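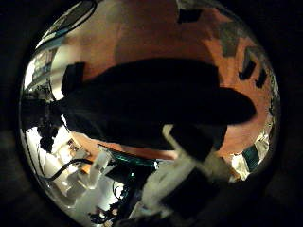
Last updated: August 3, 2024

Namgate cell gets new finger pads and a new cleaning rule, but the numbers are thin

The textile handling cell at Namgate is running again after a refit of its gripper, and the company that looks after it says the worst of the trouble is over. The people who work next to it would like to see a few more months before they agree.

The cell has one arm, one two-finger gripper and a small camera mounted close to the fingers. It picks up folded cloth and padded goods and passes them along to a packing station. It was installed in January by Stoltel, a service firm that also holds the maintenance contract. At the time, Namgate's management told staff the arm would need "a wipe and a check" between jobs. It has needed a good deal more than that.

According to the service log, which Namgate let us read, the cell stopped itself 369 times between installation and the start of the refit. Most of those stops were short. An operator opened the gate, pulled the cloth free, closed the gate and pressed the reset. The log has a box for the cause, and on a large share of the entries it says only "grip." That could mean a slipped item, a doubled item or a finger that closed on nothing, and there is no way to sort them out now.

Tímea Oláh, the technician who did the refit for Stoltel, puts the trouble down to two things: worn pads and a camera that was being asked to do too much.

The pads came first. Each finger has a replaceable face, and the face is what touches the cloth. Stoltel's original schedule called for a change every 3,000 picks. Oláh said the pads at Namgate were losing their hold well before that, and that lint was packing into the surface and making it slick. One set she pulled off had done 1,513 picks and was, in her words, "finished." Another set lasted almost the full term. She has no firm explanation for the difference, though she suspects the padded items are harder on the pads than the flat ones.

The new schedule drops the fixed number. Operators are now supposed to look at the pads at the start of each shift, brush them with a dry nylon brush, and swap them if the surface looks shiny. A spare set hangs on a hook by the gate. The swap takes two screws per finger and a short homing routine afterward, during which the gripper opens all the way, closes all the way and reports its zero point. If the homing is skipped, the gripper will close slightly short and the whole problem starts over.

That last step is where the doubts begin. Under the old arrangement the homing routine was run by Stoltel's own people. Now it falls to whoever is on shift. Bianka Bognár, who supervises the packing area, said she was shown it once and given a laminated sheet.

"It's a fine sheet," she said. "I'd like to know who checks that it was done at the end of a long day. The arm will start without it. It doesn't ask you."

Stoltel confirmed that the controller does not refuse to start if homing has been skipped. A software lock is "under review," the firm said, and gave no date.

The camera is the other half of the story. It sits close enough to the gripper that a finger takes up a large part of what it sees. In the view at the top of this page, the dark finger crosses the middle of the circle with the pale, soft-looking material just below it, and whatever is directly behind the finger is hidden. The very wide lens bends everything else into a ring around the outside.

Oláh says this is normal for a camera in that position and that it was chosen for the last stretch of the approach, when the fingers are nearly on the cloth. The difficulty is that the cell had also been using it to decide whether a pick had worked. After each grip the software looked for pale material next to the finger. If it found some, it counted the pick as good.

That test is easy to fool. A cloth lying near the fingers can look much like a cloth held between them, and white furniture or a bright window may not help matters either. Oláh went through 923 stored pictures from picks the software had passed, and said "more than I was happy with" could not be judged either way by eye. She did not give a figure. Asked for one, Stoltel said the review had been informal and was never meant for publication.

Since the refit, the camera is used for the approach only. Whether the gripper is holding anything is decided by how far the fingers have closed, read from the motor. If they close past a set width, the cell treats the pick as empty and tries once more. If the second try also comes up empty, it stops and lights the amber lamp.

This is an old and well-understood way of doing it, and it is fair to wonder why the cell did not work like that from the beginning. The sales material from January made a great deal of the camera. It said the system would "see what it holds." It said nothing about finger width.

The width check has its own weak spot. Thin cloth, held flat, is not much thicker than no cloth at all. Oláh set the limit using the thinnest item Namgate handles now, and it works for that item with new pads. As the pads wear down, the fingers close further for the same cloth, and a good grip begins to look like an empty one. So the limit depends on the pads, the pads depend on someone noticing that they are shiny, and the zero point depends on someone running the homing. Each of those jobs used to belong to the contractor.

Lens cleaning has been moved to the operators as well. The instruction is a dry microfiber cloth once a shift, with no spray, and a check of the live view for smears before the gate is closed. Oláh also asked for the lighting to be looked at, as strong light from one side washes out part of the view. Namgate has said it will consider blinds or a shade. No order had been placed when we asked.

Cables got some attention too. The lead from the camera was retied along the forearm with a longer loop at the wrist, after Oláh found the old one had been pulling when the hand turned fully to one side. She marked the ties with yellow paint so that any slipping will show. Of everything done during the refit, this was the change that both the technician and the supervisor spoke well of without adding a "but."

What it has all cost is hard to pin down. Pads are supplied by Rácz, a small molding shop, and sold on through Stoltel. They were included in the contract for the first period and are now billed by the set. If the shift check leads to pads being changed twice as often as planned, Namgate will pay for twice as many. Management declined to give a price. Stoltel said the expense was "minor compared with downtime," but it did not say how much downtime it was comparing against, and the log does not record how long each stop lasted.

Bognár has started writing that down herself. There is a clipboard on the gate with columns for the time stopped, the time restarted and what the operator found in the gripper. She asked that "grip" on its own no longer be accepted as a cause.

Early results are being described by Stoltel as "very encouraging." The firm pointed to a clear fall in stops since the arm was restarted. It is a fall measured over a short run, with brand new pads, with a technician on site for part of the time, and with most of the work being flat cloth. The padded items, the ones Oláh thinks do the damage, have mostly been packed by hand while the new limit was being settled. They are due to go back to the cell next.

A comparison may be possible elsewhere. Trivska, a laundry and linen business, has a cell of the same type from the same contractor and still uses the camera to confirm its picks. It has not had the refit. A manager there said the machine was "fine, as far as we know," and that nobody had gone through its stored pictures.

Stoltel said it would offer Trivska the same changes at the next service visit. Oláh would not be drawn on whether the camera check should be switched off there before then, saying that was for the customer and her office to settle.

At Namgate, the next full inspection will cover the pads, the finger screws, the homing record and the camera mount. The homing record is a new item. It is a sheet of paper next to the laminated one, with a space for initials.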